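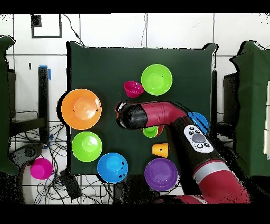

Section 5: Your First Table-Clearing Routine

Welcome to the fun part! If you have worked through the earlier sections, your arm is bolted down, the Prellanby controller talks to it, and you have practiced hitting the stop button until you can find it without looking. Now we get to the question everyone asks when they see one of these on a bench: can it do the dishes yet?

Short answer: no, but it can do a piece of the job, and that piece is a joy to watch. Picking up plastic bowls and cups and putting them where they belong is a real chore, the kind families do every night, and a home arm running our Paul software can learn a fair amount of it.

What you will need

Large plastic bowls in different colors
Small plastic cups, also in different colors
A plain cloth to cover the table (dark green works well for us)
The Paul software, version 2 or later

Note: Use plastic for everything in this section. Save the good plates for when you have a lot more hours behind you.

Setting up

1. Spread the cloth over the table and let the edges hang down. Pull out the big wrinkles. Small cups tip over on them, and you want tipping to be something you choose.

2. Place the bowls first, open side up, with space between them. Keep at least one in the open middle of the arm's reach.

3. Add the cups. Stand one upright, lay one on its side, and nest two together. These are three very different problems for the gripper, and you will learn more from a mixed table than from a neat row.

4. Route any loose cables away from the arm's path and away from your feet.

Caution: Keep hands and faces out of the arm's reach whenever the motors are on. If a cup rolls off, leave it there until the run ends or you have pressed stop.

Running the routine

5. Open Paul and choose Tidy, then Cups to Bowls.

6. Set the speed to 20 percent. It will feel slow. Leave it there for the first evening anyway!

7. Press Start and watch the wrist as it comes down over a cup. If it drifts to one side before the gripper closes, press stop and go back to the calibration steps in Section 4.

8. Let it try each cup 5 times, then put everything back in a new arrangement and run it again.

9. Save the log. Mitali Siddiqui wrote the log viewer, and it is worth opening even after a good run - the little graph of grip force is fascinating once you know which bump is which cup.

What to expect

Upright cups go well. Most owners get these on the first night, and it really is a thrill the first time one drops neatly into a bowl.

Cups lying on their sides are harder. The rim is at an odd angle, and a light cup can scoot away when touched. Try the Scoop grip before you give up on it.

Nested cups are the hard ones. The arm often takes both as one object. If your chore is stacking, fine, take the win. If it is sorting by color, you will be stepping in by hand for now. Tahsin Wickramasinghe and Iresha Sultana ran over 2000 picks on our bench and nested cups still caused most of the misses.

A bowl that hangs past the table edge is also tricky. Paul may mark it as out of bounds and skip it. Slide it in a few inches and rerun.

Note: Wet dishes, food scraps and glass are outside what this routine supports.

Going further

When cups feel easy, move on to stacking the large bowls by size in Section 6. Please send us your logs, the messy ones too. They go straight to Moataz Bensaid, who reads them with great pleasure and adds the best arrangements to the practice set.

Section last revised 3/1/25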